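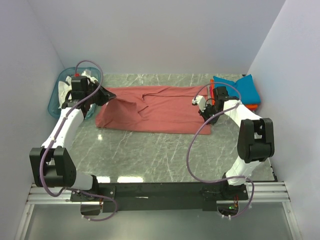

How Tadum Gets Ready for Work

Tadum is a robot with two arms. It folds cloth at a workshop in Dridville. Dong-geon Nam takes care of it.

Each arm has joints, a bit like your shoulder, elbow and wrist. At the end is a gripper, with fingers that pinch. A purple cable runs along each arm and has to bend every time the arm does.

Dong-geon starts with the power off. He wipes the table and cleans the gripper fingers. Lint makes them slippery. Then he runs his hand along both cables and feels for worn spots. In January he found one and put in a new cable. The job took 3 hours.

Next he checks the bolts that hold the arms to the rail. If an arm leans even a little, its gripper will miss the edge of the cloth. Sometimes he slides a very thin piece of metal, called a shim, under the arm to make it level again.

When the power is back on, he steps away and sends both arms to their starting place. This is called "homing." It tells the robot where its arms are.

Last comes a test. Tadum has to pick up a cloth by its edge and fold it. If the fold is crooked, Dong-geon goes back to the bolts.

Tadum has folded almost 2,068 cloths so far.

Words to know
Gripper: the robot's hand
Joint: a place where the arm bends
Lint: tiny bits of fluff from cloth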